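Getting the Bakery Crew Comfortable With the Packing Arm

If your shop is anything like ours at Venter, the baking was never the worry. It was the packing table, where we fill 694 baskets on an ordinary day and 76 more when the hotel calls, and where everybody had an opinion about the new arm before it was even plugged in.

Step 1. Talk first. Aslak Sæther gave each packer a full shift to ask questions, and it was time well spent.

Step 2. Let the packers set the grip. They know which pastries bruise, so start gentle and go up a little at a time.

Step 3. Write down the new jobs. Ours are checking, restocking and tying ribbons — and yes, people do rotate.

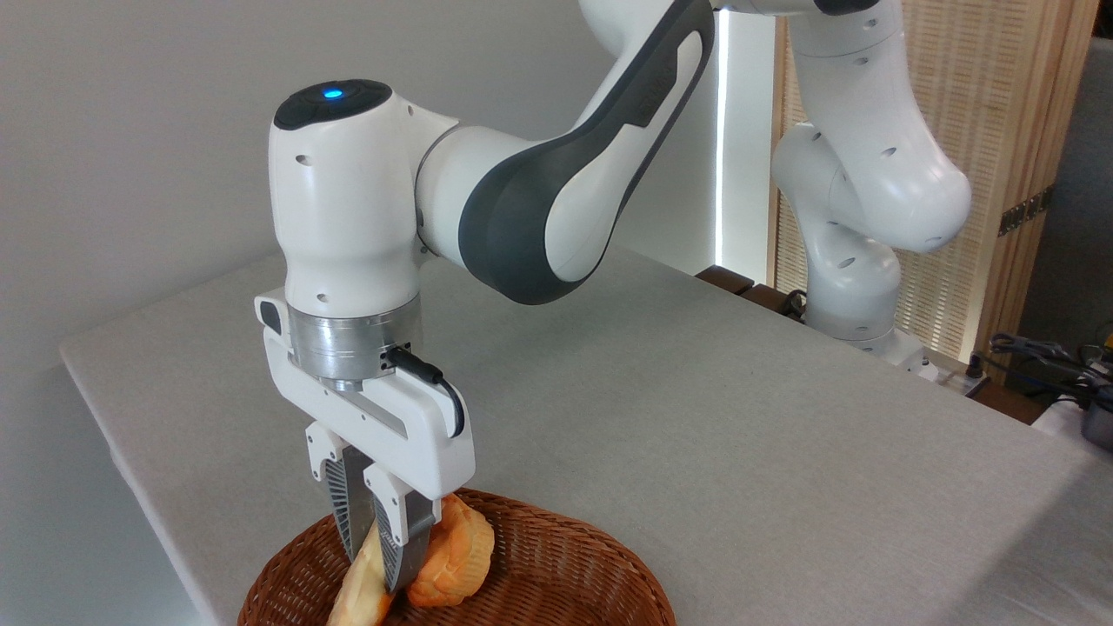
Teaching the basket position is the part your packers will do most often, so take it slowly the first few times. Set the basket near the edge of the table and bring the fingers down over the rim. Watch the neighbors, too: with a plump, glossy pastry sitting right beside the pale one in the grip, there isn't much room for the finger between them. Save the position, then let the next person try.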